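## Week 2 – Working out what you need to buy (Gwawr Powell)

Last week a lot of you asked me why the kit list comes so late in the module. Well, I once signed off an order before anyone had written down the jobs, and I'm still a bit sore about it! So we start with the jobs.

Our pretend client is Indcombe, who run serviced flats and want to know if an arm could help with the bathrooms. Before you look at a single catalogue, write down what gets picked up, where it goes and what's in the way. A spray bottle over a toilet tank sounds easy until you think about how much room the arm itself takes up.

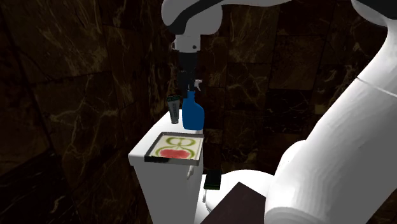 Reach is where people overspend. The Vandent quote came in at £2252 for the mounting and cabling alone (no arm, no gripper!), and a longer arm would need a heavier mount on top of that. Ask for the folded size as well as the full reach, and get both in writing.

Then grippers. I'd budget for two sets of fingers from the start, one for everyday bottles and tubs and one for thin or delicate things. Lougher sell fingers singly, Plakex only in pairs, so check what the price covers before you compare them. A leaf is a good test piece for your simulation, as it's thin and an awkward shape to hold.

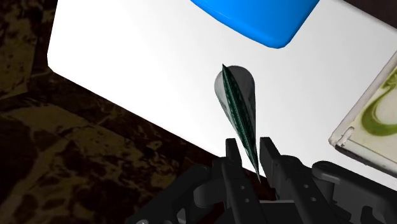 Simulation time goes in the budget too, please – your hours, the licence and a decent graphics card. Students leave this line blank every year and then wonder why the total looks so cheap.

For the seminar, bring:

- your job list, one side of A4
- a draft budget with delivery, training and spares on separate lines
- 2 questions you'd put to a supplier

Drafts go in the shared folder by November. Spreadsheets only, no screenshots of spreadsheets!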